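Section 4. Running the simulated cell at an open day

Use this section once Olex is installed and the Clundo cell file opens without errors. Allow 10 minutes before the doors open.

4.1 Loading the cell

1. Start Olex on the presenter's computer and connect the big screen.
2. Open the Clundo cell file. Wait for the arm, the table and the green rack of white parts to load.
3. Select the room view. Leave the floor and walls switched on, so visitors can judge the size of the arm.
4. Check that the gripper points down at the tabletop.
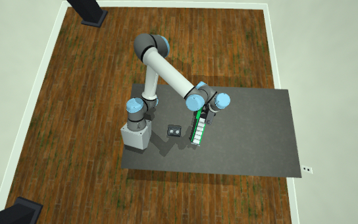 Prodromos Bakalis asks that presenters stay in the room view until the first question comes up, as his groups lost track of the arm when the close view opened too soon.

Note: The room view can be turned with the mouse. Press Home to reset it.

4.2 Showing the close view

1. Press 2 to change to the gripper view.
2. Point out the stack of cylinders in the green dispenser, then the gap between the two fingers.
3. Run the program at low speed first. Let visitors watch a full cycle before you talk over it.
4. Set the speed to 57 percent for later cycles.

Caution: Do not change views while a cycle is running. Pause first - the program may skip a step on slower computers.
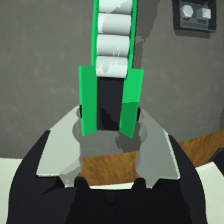
Figure 4-2. Gripper view with cylinders stacked in the dispenser.

4.3 Between groups

1. Press Pause, then Reset Cell.
2. Return to the room view.
3. Save the log under the group's name. Send logs to Virgil Bogdan at the end of the day.

If Reset Cell is grayed out, close the file and open it again. Do not save changes when asked.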